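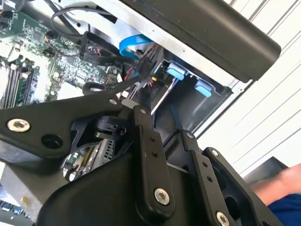
티켓 318 / Farwood 지점 2층 사무용 PC
상태: 진행중

증상: 전원 누르면 팬 잠깐 돌다가 꺼짐. 10초쯤 뒤 혼자 다시 켜짐. 반복.
접수 내용엔 "가끔 그럼"이라고 돼있는데 오전엔 계속 그랬음.

14:10 멀티탭 교체, 벽 콘센트 직결. 동일.
14:25 CMOS 초기화. 동일.
14:40 램 한 개씩 번갈아 테스트. 1번 슬롯 비우면 부팅 됨. 근데 30분 지나서 또 꺼짐. 램 문제 아닌듯
15:20 외장 그래픽 빼고 내장으로 부팅. 화면은 나오는데 Pratell 회계 프로그램 여는 순간 다운. 이벤트 로그엔 커널 전원 오류만 잔뜩, 쓸만한거 없음.
15:45 파워 의심. 창고에 있던 Fosus 파워로 임시 교체함. 아직까진 안꺼짐. 내일 아침까지 켜둘 예정.

참고: 백업은 Beddoe 공유폴더에 받아놨음. 메일 pst 파일은 빠져있으니 디스크 포멧 금지!!

남은 것
- 파워 신품 견적 (200달러 넘으면 승인 필요)
- CPU 보조전원 케이블 다시 확인
- 사용자한테 대체 노트북 전달. 도킹 어댑터 같이 줄것

16:05 추가: 2월에도 같은 자리에서 비슷한 티켓 있었음. 그땐 재부팅만 하고 종료처리. 옆자리 PC는 멀쩡하다고 함. 그래도 콘센트 전압은 한번 재봐야 할듯. 시설팀에 요청 넣었고 답 기다리는중.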